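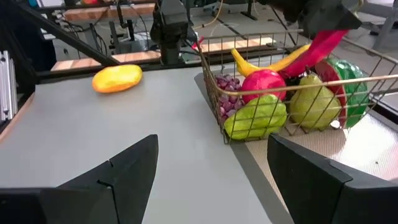

Fruit bowl

A fruit bowl is an open container used to keep and show fresh fruit in a home, an office or a place where guests are received. The name is used for round bowls, and also for flat dishes, footed stands, baskets and wire holders that do the same work. In Australia the fruit bowl is most often kept in the kitchen, on the bench or on the dining table, where everyone in the household can reach it.

The words "fruit bowl" can also mean the fruit itself, as in the sentence "help yourself to the fruit bowl". In a second, wider meaning, a farming district which grows much fruit is sometimes called the fruit bowl of its state or country.

Name and related terms

In older English writing the word "fruit dish" is common, and it usually means a low dish brought to the table at the end of a meal. A fruit stand has a foot or a stem which lifts it above the other dishes. The French word compotier, also used by some English dealers, was first a dish for stewed fruit and later came to be used for fresh fruit too. A container with two or three levels is called a tiered stand. The word "epergne" is for a large table centrepiece with several small dishes or baskets on branches, usually of silver or glass.

History

Open vessels for fruit are known from many ancient cultures. Wall paintings from Roman houses around the Bay of Naples show fruit in glass bowls and in baskets, and these paintings are often used as evidence of what was grown and eaten in the region.

In Europe from the sixteenth century, fruit was a part of the dessert course in wealthy houses, and it was built up in high pyramids on metal or porcelain dishes. Fruit from warm countries was costly. In Britain in the eighteenth century a pineapple could be placed in the middle of the table only to be looked at, and it could even be hired for an evening.

In the nineteenth century pressed glass made footed fruit stands cheap enough for ordinary families. Steamships and cold storage brought bananas and oranges to towns far from the places where they grew, and the bowl on the sideboard slowly became a daily thing. After the refrigerator became common, many families divided their fruit between the fridge and the bowl, and this habit continues.

Materials and forms

Solid bowls are made of glass, pottery, porcelain, wood, metal and plastic. They are easy to wipe and they hold any juice that comes out, but air does not move well at the bottom. Wooden bowls are normally treated with a food-safe oil and should not be left in water.

Open containers include baskets of cane or willow and holders made of metal wire. Air can pass on all sides, so the fruit stays drier. A disadvantage is that soft fruit, such as a ripe peach or pear, can be marked by a thin wire when other fruit lies on top of it. Some households put a folded cloth inside for this reason.

Some bowls have a hook on a tall arm, from which bananas are hung. This prevents bruises on the underside of the bunch.

Storage and ripening

Fruits are divided by the way they ripen. Bananas, mangoes, pears, peaches, avocados and kiwifruit continue to ripen after they are picked, and they can be bought firm and left in the bowl. Citrus fruit, grapes, cherries and strawberries do not become sweeter after picking.

Ripening fruit gives off ethylene, a gas which makes other fruit ripen more quickly. A firm avocado placed beside a ripe banana will usually soften sooner than one kept alone. The same effect can spoil fruit that is already ripe, and for this reason it is advised to remove any damaged piece at once. A bowl should also be kept out of direct sun and away from the stove. Cut fruit belongs in the refrigerator.

Tropical fruits can be harmed by cold. Bananas turn dark in the refrigerator, and a mango that is chilled before it is ripe may never develop its full flavour.

Imitation fruit

Bowls are also filled with fruit that cannot be eaten. Wax fruit was a popular decoration in the nineteenth century, often kept under a glass dome, and the making of it was taught as a home craft. Carved and painted stone fruit was made in Italy. Later, papier-mâché and then plastic became the usual materials. Imitation fruit is used today in shop windows, in furnished display homes and in children's play kitchens.

In art

The bowl or basket of fruit is one of the most common subjects of still life painting. Caravaggio's Basket of Fruit, painted near the end of the sixteenth century, shows leaves that are dry and an apple with a worm hole. Dutch painters of the following century gave similar details a moral meaning about the shortness of life. Paul Cézanne returned to apples, dishes and tablecloths during most of his career. Drawing a fruit bowl is still a usual first exercise in art classes, because the forms are simple and the colours are clear.

See also

Centrepiece
Dessert course
Ethylene
Still life
Tableware

This page was last edited on Tuesday, July 22, 2025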